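Hi! You've landed in the folder for the Edby play-food box, so before you borrow it, please read at least the first half of this. The second half is mostly me going on about pears.

# Edby Play-Food Box

I'm Gemma Treloar and I look after the pretend-food stuff for the Edby toy library. The box goes out to playgroups, home daycares, a couple of classrooms and anybody else who asks nicely. This README started as a sticky note inside the lid and got out of hand. It's got what's in the box, how I set the table, how I clean everything, and the rules for the sorting game (people keep asking, so now they're written down).

## What's in it

The box holds 13 pieces of food, plus plates. I keep the list here up to date and ignore the one taped to the lid, which is wrong and which I can't peel off.

| Piece | Group | Notes |
|---|---|---|
| Mango | fruit | yellow and green, has ridges |
| Pear | fruit | orange-yellow, with a stem |
| Banana | fruit | single, not a bunch |
| Lemon | fruit | small, rolls under everything |
| Strawberry | fruit | big for a strawberry |
| Plum | fruit | |
| Apple | fruit | red |
| Carrot | vegetable | the leafy top is part of it |
| Eggplant | vegetable | scuffed on one side |
| Bell pepper | vegetable | green |
| Potato | vegetable | the kids call it a rock |
| Corn | vegetable | |
| Bread roll | other | squeaks, sorry |

That makes 7 fruits, which is how the sorting game got its name (Seven Fruits, more on that further down).

The fruit came in a set from Gredance, and most of the vegetables came later in a bag of hand-me-downs from Phyllis Catterall, whose grandkids had moved on to dinosaurs. So the sizes don't match. The potato is bigger than the eggplant. Kids under four could not care less, and kids over four will bring it up every single time!

## Setting the table

I used to tip the whole box out on the table and let everyone dive in. It was loud and fun and we lost the lemon twice. Now I start with one plate in the middle and 2 fruits, one on each side, and let the rest wait in the box until somebody asks for more. With a brand new group I always pick the mango and the pear, since they're close enough in color that you have to look at the shape.

The bare tabletop is on purpose too. I went through a tablecloth phase (checkered, very cute in my head) and the fruit just vanished into it. Plain pale wood is much easier on little eyes, and you can wipe it down in ten seconds. 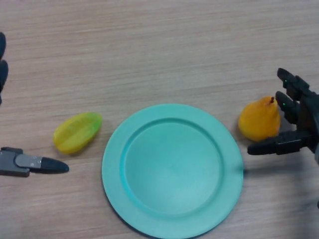 *Mango on the left, pear on the right, turquoise plate ready for either one.*

I love that plate. It has a nice wide rim and a shallow dip in the center, so you can set a fruit in it pretty carelessly and still feel like you've served lunch. Of all the plates in the box it's the one that gets argued over, and if your group is in an arguing mood I'd leave it out and go with the white ones.

Put the plate down first and the fruit second. I also turn the mango at a slant so it's not lined up with the table edge, which is fussy of me, but kids who see it lying crooked tend to reach over and straighten it, and then they've picked it up and we're off.

## How the pieces handle

**Mango.** Longer than you'd expect and a bit flat, so it stays where you put it. One end is narrower and greener and the other is fatter and yellower. I ask kids which end looks ready to eat and get wonderful answers. Mervyn Sowerby, who runs the Monday group, had a boy tell him the green end was "still Tuesday."

**Pear.** My favorite! Round bottom, narrower top, short brown stem. The stem is what everybody grabs for, and I wish they wouldn't. It's little and it takes a beating. Show them how to get their fingers around the fat part instead. It's a good grown-up grab to practice and it saves the pear.

**Lemon.** Will leave the table. Plan for it.

**Banana.** Becomes a phone. I've stopped fighting this.

**Bread roll.** If you've got a napping baby in the next room, take it out of the box before you start. You'll thank me.

## Seven Fruits (the sorting game)

You can play with two kids or with six. More than that and the waiting gets hard.

1. Plate in the middle, all the fruit around it, vegetables back in the box.
2. One kid is the cook and turns around.
3. Someone else puts a fruit on the plate and covers it with a dish towel.
4. The cook feels through the towel and guesses.
5. Right or wrong, the fruit goes back and the next kid is the cook.

There's no score. I tried a score. For an older version, add the vegetables and let them ask yes-or-no questions before touching anything. The eggplant and the mango get mixed up a lot through a thick towel, so use a thin one.

Lucian Pop made up a variation with his group where the cook has to name a meal that goes with whatever's on the plate. It's a great one for kids who are shy about guessing, because any meal counts. Last I heard the plum was going on pizza.

## Cleaning

- Warm water, a drop of dish soap, soft cloth. Do this after every loan, please, even if it all looks fine.
- Go along the ridges on the mango with an old toothbrush. Jam gets in there.
- No dishwasher. The plates might survive it, the carrot top did not.
- Dry everything on a towel before it goes back in. A damp box smells like a damp box for weeks.
- Don't soak the bread roll. Water gets into the squeaker and then it gargles.

## Borrowing and bringing back

Loans are for 2 weeks. If you need it longer, write your name on the card in the lid and cross out the old date, and if nobody's waiting it's yours. Pickup is from the shelf by the side door, under the Jumasham puzzles. Phyllis Hulme has the spare key if I'm not in (two Phyllises, I know, the one with the key is Hulme).

Count the pieces before you leave and again when you pack up. If something's missing, just tell me! I'm not going to chase you for a plum. I only want to know so that the next person isn't crawling around looking for it.

## Changes

- **April:** took out the grapes. They were on a string, the string was fraying, and I didn't like it.
- Swapped the old cardboard box for a plastic one with a lid that clicks.
- Added the turquoise plate.
- Moved the corn from "other" to "vegetable" after a long email from Mervyn.

## To do

- New lid list, big enough to cover the old one.
- Find a second pear so that two kids can each have one. If you spot one with a stem that looks like it'd hold up, grab it and I'll pay you back.
- Write out the meal version of the game properly, once Lucian sends me his notes.
- Ask Phyllis C. if there's any more where that potato came from.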